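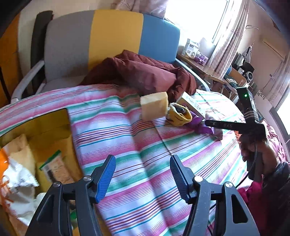
The Bed Is a Work Surface, and Should Be Treated as One

By Simin Ahmadpour

Advice on small bedrooms usually says to keep everything off the bed. I disagree. In most apartments the bed is the largest flat surface available, and it stands at a usable height for sorting. A folding table takes up floor space and holds less.

The real problem is mixing categories. A maroon blanket bunched up on a striped sheet is bedding and can stay. A sponge block, a knitted glove, a small box and a crumpled plastic bag belong to four different storage places, and leaving them beside the blanket means that each must be picked out later from between the folds.

I use two rules. First, bedding is folded before anything else is set down. A bunched blanket hides small items, and gloves go missing in it more often than anything else I own. Second, plastic bags are flattened and put away at once. A crumpled bag takes up room that sorted items need.

Striped sheets help. The bands serve as lanes, one category to each, and a plain sheet offers no such guide.

Miklós Bodnár has argued to me that the armchair should take the overflow. It should not. Cushions already collect around an armchair, and whatever is placed on the seat tends to remain there until November. A chair behind the bed is also awkward to reach across a full mattress. Keep the seat clear and finish the sort on the bed before evening.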